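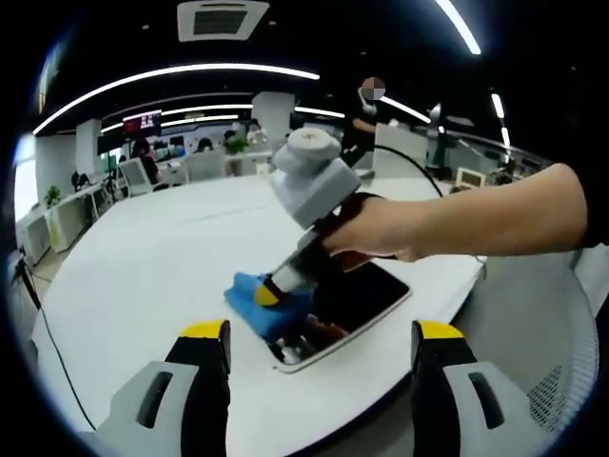

図2　白い円卓と、卓上のタブレットに当てられた青い布

4.　共用の卓を拭くという行為

4.1　「自分の場所」が生じる時点

前節では、共用の卓をもつ四つの施設について、家具の配置と利用規則を整理した。本節では、利用者が卓を拭く行為を取り上げる。従来の座席選択の研究は、利用者がどこに座るかを主な問いとしてきた。しかし、聞き取りの記録を読み返すと、多くの利用者は、座った時点ではまだその場所を自分のものとは感じていないと述べている。荷物を置いたとき、飲み物を置いたとき、そして卓を拭いたときに、はじめて「ここは今、私の場所である」という感覚が生じるという。本稿では、この感覚を暫定的な占有感と呼ぶ。

占有感という語は、法律上の占有とは区別して用いる。利用者は、卓に対して何の権利ももっていない。席を離れればその場所は他の人のものになり、本人もそれを当然と考えている。それにもかかわらず、座っている間は、隣の人の紙が少し近づいただけで落ち着かなくなる。このような短い時間の所有の感覚は、駅の待合室や図書館の閲覧席についても指摘されてきたが、卓の手入れと関係づけて論じたものは少ない。

4.2　調査した施設と資料

対象としたのは、Solano、Pelia、Zinchenko、Dekierの四施設である。Solanoは学習室を主とする施設、Peliaは喫茶の場所を備えた集会所、Zinchenkoは小規模な貸事務所の共用部、Dekierは語学教室に付属する談話室である。いずれも、予約をせずに使える卓を置いている点で共通する。

資料は二種類からなる。第一は、利用者に対する半構造化面接であり、協力者は40名である。一回の面接の長さは30分とし、同意を得て録音した。第二は、自由記述の質問紙であり、200部を配布した。質問紙には、「席に着いてから作業を始めるまでにすることを、順番に書いてください」という問いを置いた。この問いの中には、拭く、掃除、清潔などの語を入れていない。最初の予備調査では「卓を拭きますか」と直接に聞いたため、ほとんどの人が「はい」と答え、その答えから行為の意味を読み取ることが困難であった。本調査では、この反省にもとづいて問いの文を改めた。

なお、面接は五月から始め、各施設の閑散時に行った。Dekierでは協力者の母語が一様ではなく、一部の面接は日本語以外の言語で行った。引用にあたっては筆者が訳し、訳文を本人に確認してもらった。

4.3　拭くことの三つの語り方

自由記述と面接の記録を併せて分類した結果、拭くことについての語り方は、大きく三つに分けることができた。ただし、一人の語りの中に二つ以上が混ざる場合が多く、これは利用者の分類ではない。

一つ目は、汚れを取り除くための行為として語るものである。前の人の飲み物の輪、消しゴムのかす、菓子の粉などが具体的に挙げられる。この語り方は喫茶のあるPeliaに多い。ここで注意したいのは、汚れが見えないときにも同じ説明が用いられることである。「きれいに見えても、何かついているかもしれない」という言い方が典型である。

二つ目は、作業に入るための区切りとして語るものである。Solanoの学習室を使う受験生の一人は、次のように述べた。

「拭かないで始めた日は、なんとなく、まだ始まっていない感じがします。汚いからということではなくて、拭くと、机が広くなるような気がするんです。」

机が広くなるという表現は、他の協力者にも見られた。拭くためには、いったん物を退けなければならない。物を退けた後の卓面は、確かに広く見える。しかし、同じ人が「拭き終わって物を全部戻しても、まだ広い」と続けていることを考えると、面積の問題だけでは説明できない。手が一度通った範囲が、その後も自分の範囲として残るのであろう。

三つ目は、他人に対する合図として語るものである。これはZinchenkoの共用部で最も明瞭であった。帰る前に卓を拭くことは「もう終わりました」という知らせになり、次の人が声をかけやすくなる。反対に、席を離れるときに布を卓の上に残しておけば、「まだ戻ります」という意味になる。ある利用者は、上着よりも布のほうが「感じがよい」と述べた。上着は場所を取っているように見えるが、布は手入れの途中のように見えるからだという。この差は小さいものであるが、当事者にとっては重要である。

4.4　円い卓の場合

以上の三つの語り方は、卓の形によって現れ方が異なる。長方形の卓では、辺と角が境界の手がかりとなる。利用者は、自分の前の辺から手の届くところまでを拭き、隣の椅子の中央あたりで止める。どこで止めるべきかを迷ったという記述は、長方形の卓についてはほとんど見られない。

これに対して、円い卓には角がない。図2のような白い円卓では、卓面に線も継ぎ目の目印もない場合、一人分の範囲を目で決めることが難しい。PeliaとDekierの利用者は、この点について多くを語っている。「一人のときは全部拭いてしまう」「途中でやめると、拭いたところと拭いていないところができて、かえって気になる」といった記述がその例である。一人で使う場合には、円卓は全体が一つの場所として扱われる傾向がある。

二人目が座ったときに、問題が生じる。先に座った人は、卓の全体をすでに拭いている。後から来た人がもう一度拭くと、先の人の手入れを疑っているように見える可能性がある。しかし、拭かずに座ることに抵抗を感じる人もいる。Dekierの談話室では、このような場面で、後から来た人が「失礼します」と言いながら、自分の前だけを短く拭くことがあるという。ある学習者は、この動作を日本に来てから覚えたと述べ、母国では卓を拭くのは店の人の仕事であったと説明した。筆者自身も似た経験をもっており、この語りには共感するところがあったが、分析においては、他の語りと同じ手順で扱うように努めた。

円卓の直径が占有感に与える影響については、十分な資料がない。直径70センチメートルの卓を置くPeliaでは、相席そのものが避けられており、二人の知らない者が同時に使うことはまれであった。したがって、上に述べた二人目の問題は、ある程度の大きさをもつ円卓に限って生じるものと考えるべきである。

4.5　布の置き場所と色

拭く行為は、布がどこに置かれているかにも左右される。Solanoでは入口の棚に布がまとめて置かれており、利用者は席に向かう前に一枚を取る。この配置では、拭くことが入室の手続きの一部になる。Zinchenkoでは流しの横に布があるため、一度席に着いてから立つ必要がある。荷物を置いて立つことには不安が伴うので、最初に拭く人は少なく、帰るときに拭く人が多い。前項で述べた「終わりの合図」という語り方がZinchenkoに多いのは、利用者の性格によるものではなく、この布の位置に由来すると解釈できる。

色についても触れておく。図2の布は明るい青であり、白い卓面との違いがはっきりしている。面接の中で、布の色を尋ねる項目は設けていなかったが、白い布よりも色のついた布のほうが使いやすいという意見が自発的に出された。理由は一致していない。ある人は、白い布は汚れが目立ち、使うのが申し訳ないと言う。別の人は、色があれば卓の上に忘れられていてもすぐに分かると言う。また、食器用の布と間違えないためという実用的な理由を述べた人もいた。これらは少数の発言であり、色の効果を論じるには別の調査が必要である。

布の形の整い方にも、利用者は意味を読み取っている。たたまれた布は「施設のもの」、丸まった布は「だれかが使っているもの」と受け取られやすい。Peliaの利用者の一人は、丸まった布がある卓には、椅子が空いていても座らないと答えた。置いた本人には席を取る意図がなかった場合でも、このような読み取りは成立してしまう。暫定的な占有感が本人の感覚であるのに対して、こちらは周囲の人が推測する占有であり、両者は必ずしも一致しない。施設に寄せられる座席についての苦情の一部は、この不一致から説明できると思われる。

4.6　解釈の限界

本節の分析は、語りと記述にもとづくものであり、利用者の行動を直接に測定したものではない。人は、自分が毎回拭いていると思っていても、実際にはそうでないことがある。また、質問紙に答えた人は、施設に対して比較的好意的な人に偏っている可能性がある。卓を拭かない人の語りは少なく、拭かないことの意味については、ほとんど明らかにできなかった。拭かない理由を尋ねられた協力者の多くは、少し困った様子で「特にない」と答えている。この「特にない」をどのように扱うかは、方法の上でも難しい問題である。

さらに、四施設はいずれも屋内にあり、利用者の多くは常連である。駅前の広場や公園の卓のように、同じ人が再び来ることが期待できない場所では、合図としての語り方は弱くなると予想される。次節では、Dekierの記録に限定して、常連と初回の利用者の語りを比較する。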